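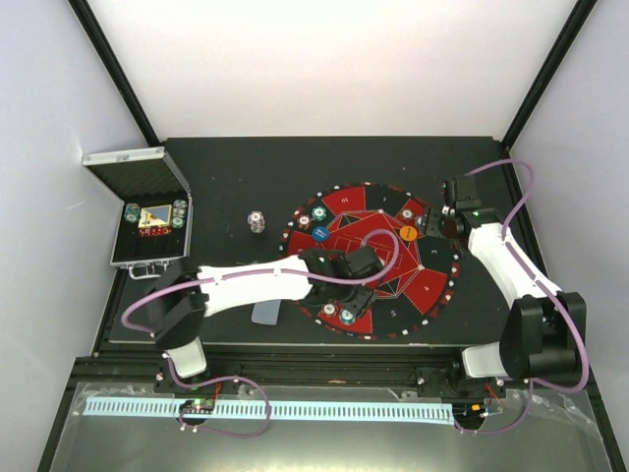

Page 116

AKEVETTI ROUND GAME MAT, CHIPS AND CARRYING CASE

Item no. 3596

Table games and accessories

The Akevetti round mat is for people who want a proper playing surface on a table they already own. It lies flat on a dining table, a desk or a folding table, and it goes back on the shelf when the evening is over. The playing area is red and black, divided into wedges that run out from a red center, with a ring of red and white dashes at the rim. Numbers are printed on the wedges. They are small, so players sitting across from each other may want to agree on which way the mat faces before the first round.

The center of the mat is a red polygon with thin black lines over it in a geometric pattern. Many house games use the center as the pot and the wedges as the betting spaces. Others treat the center as a space of its own. The mat comes with a rules folder covering a few simple games, but most of our customers play something of their own on it, and the layout is plain enough to allow for that.

Choosing a table

Any flat, level surface that holds the whole mat will do. A dark tabletop makes the rim easy to see and keeps attention on the chips. Black tops show dust and crumbs, so wipe the table before you lay the mat down and let it dry. Do not use the mat on a tablecloth. The cloth shifts when players reach across and the chips go with it.

Leave some bare table on at least one side. Players need a place for chips that are not in play, and a stack standing off the mat is less likely to be mistaken for a bet. We suggest keeping the reserve to the left of the banker, but the right side works just as well if that is where there is room.

Chips

Chips are sold by the set or by the color. Blue, orange, green and white, red and white, and teal and white are all in the current range, along with a translucent chip with white edges. The colors do not carry a fixed value. Decide on the values at the start and write them down, especially if children are playing.

The translucent chips are most often used as markers, for the bank, or for a player who has stepped away from the table. They stack in the same way as the solid colors. In low light they can be hard to read against a dark table, and for that reason we do not recommend them as the main betting chip.

If you are buying for a group, order by the color and give each player one. It makes settling up quicker, and a lost chip is easy to replace. Single colors are packed in sleeves and are listed on page 538 with the other refills.

Chips from the older Doucet sets can be mixed with ours. The two do not match exactly in shade, and regular players will notice.

Carrying case

The case is aluminum. The lid is lined with black egg-crate foam, which presses down on the contents when the case is shut and keeps them from rattling. The lower tray has a black interior and a silver metal frame with corner brackets. Open the case fully before loading it, and give it a corner of the table where the lid can lie back without anyone leaning on it.

Load the chips first, in their sleeves. Put the cards and the rules folder on top. Nothing with a sharp edge should sit directly against the foam. Foam that has been torn or has gone flat can be replaced — ask for the lid liner when you order, and have the item number at hand.

The mat does not have to travel in the case. It has its own sleeve, and it should be stored flat. Folding it will leave a crease across the wedges that does not come out.

The case is also sold empty. Customers have bought it for camera gear, drill bits and fishing reels. We make no promises about how it will do in any of those jobs.

Care and cleaning

Wipe the mat with a soft damp cloth. Do not soak it and do not put it in a washing machine. Spilled drinks should be blotted right away. Keep it out of strong sun, which fades the red sooner than the black.

Wash chips by hand in lukewarm water with a little dish soap and dry them before stacking. Do not use a dishwasher. Wet chips left in a stack may stick together. If that happens, hold the stack under lukewarm water and slide them apart sideways.

The outside of the case can be cleaned with any mild household cleaner. The foam should only be vacuumed, with the brush fitting and on low power.

Ordering

The mat and the case are stocked at our Sekow warehouse and ship in separate cartons. They may arrive on different days. Chips go out with the mat unless you ask otherwise. Orders for December delivery should be placed early, and we can't hold stock without payment.

Large orders for clubs and church halls go through Wendell Marchetti in the trade department. He will need to know how many tables you are setting up and whether you want chips by the set or by the color. Trade prices start at 2 mats.

Returns are accepted on unopened items. An opened chip set can be exchanged if a color is missing or wrong. Please keep the packing slip.

Also in this section

Evoswood chip rack, for table use
Doucet replacement sleeves
Lid liner, black egg-crate foam
Storage sleeve for round mats
Rules folder, large print

Prices and stock checked 14 September 2020. Colors may vary slightly from one batch to the next.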